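Folline Cell Check Kit for bin-picking stations

Order code: FL 652
Supplied by Pletitz

The Folline Cell Check Kit is a set of printed cards, tags and cable markers for people who run a robot arm over open bins. It covers the checks made before a shift, after a change of gripper and after any stop. It does not replace the risk assessment for your cell, or the arm maker's own manual.

What is in the box
90 wipe-clean check cards
54 numbered cable markers
One wall chart, folded
One lock-off tag with tie
One pen

Using the cards

1. Before power-up
Walk round the cell. Check that bins are clamped or otherwise fixed and that the floor markings can be read. Sign the card.

2. Cables and ties
Follow each cable along the arm by eye. It should have enough slack at the joints to turn without pulling, and no loop that can catch on a bin wall. Replace missing ties before running.

3. First pick
Run at reduced speed with mixed items in the bin. Watch the fingers on the way down and stop if they press on the bin floor.
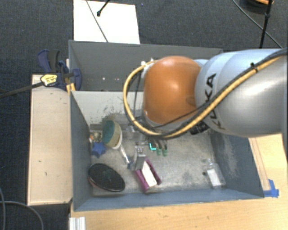 4. After a stop
Do not reach into the bin until the arm is locked off and the tag is on. Write the cause on the back of the card.

Storage and refills
Keep used cards for as long as your site rules require. Refill cards come in packs of 90, or in cartons of 1,000 for larger sites. The Okabe wall holder fits both card sizes and is sold separately.

Card text by Mercy Waweru, checked by Valquíria Sales. Current issue: 10 March 2021. Cards from earlier issues should not be mixed with this one.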